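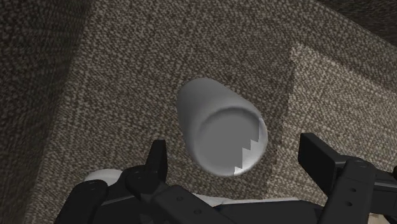
Weekend report from the arm project, for the three of you who follow me for this and the rest of you who came for the bread.

I am building a robot arm in a spare bedroom. The goal is for it to pick up a cup. The goal has been for it to pick up a cup since October. I have picked up many cups in that time, unassisted.

The real arm is in pieces on the ironing board, waiting on a wrist bearing from Bundmont. So this month I'm working entirely in the simulator, where bearings are free and gravity is a checkbox.

I chose a tweedy texture for the ground on day one because it was first in the list. I have now looked at it for so many hours that I dream in upholstery. Philomena Hanrahan, who lives with me and therefore with the arm, says it looks like her grandmother's sofa. She'd like the sofa back.

The cup is plain white, no handle, on its side. I started with it standing up. Standing up is easy to code and no cup in this house has ever stayed that way near the arm.

Trouble with a cup on its side is that it rolls. The sim knows this. My grasp planner did not know this. It would come in with one finger slightly early, tap the cup, and then close with great confidence on the place where the cup used to be.

Ran 400 attempts overnight Friday. Got up, made coffee, opened the log. 266 grasps. I was so pleased I told people.

Then I watched a few back. My success check was "did the fingers stop before they closed all the way." Turns out fingers also stop when they jam into the floor. Retract the telling of people.

Shafiq Patwary read my code over a call and was quiet for a while. Then he asked why the gripper was approaching from the direction I'd picked in a comment that says "temporary, fix tonight." Shafiq, it was a long night. It's still going.

What I changed: it now lines up with the cup's long axis first, opens wide, comes down, and closes both fingers at the same speed. Groundbreaking stuff. I believe toddlers use it.

I also changed the check. The cup has to leave the floor and stay off it for 2 seconds. This brought the score down a great deal and my blood pressure with it, as now at least the number means something.

Somebody asked what the project is called. The arm is Jandolach. The simulator setup is Puvham. The folder they both live in is called "arm_new_new." I put all the effort into the first two.

Still open: the rim of the cup renders with little stair steps in it, like somebody bit it in 1994. I've spent roughly an hour on that and it has no effect on the physics at all. I will be spending more.

Bundmont emailed. The bearing ships in 7 business days. That was also what they said the last time they emailed.

2021-01-17, bedtime. New batch is running with the door shut so the fan noise stays in there. If the number's good in the morning I'm watching the replays before I tell anyone. Except you lot, obviously.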